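Kellside Allotment Club, minutes
I'm Solange Evangelista and I took these, so blame me for the spelling.
Present: me, Gilmar Furtado, Fengying Song, Josué Portela. Sorry not to make it: Sebastião Quintana. 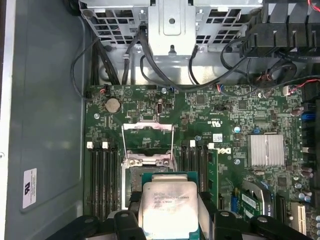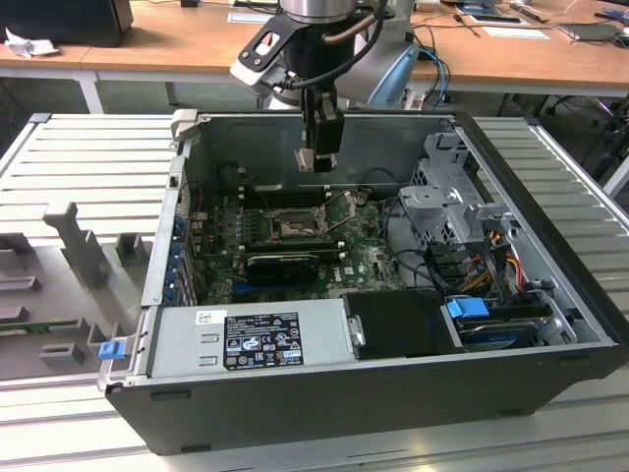
Page last changed: November 18, 2023

1. Water. Gilmar got the bill and it's over 130 dollars, ouch! We agreed to shut the top faucet off until spring.

2. Plots. Fengying says 14 people are on the waiting list (wow) and plot 67 is still all brambles. I'll write to the holder again.

3. Seed order. We're going with Rangel, same as last year. Josué wants six bags of onion sets, and I'd like more beans, please.

4. Next meeting in December, my kitchen, bring a mug.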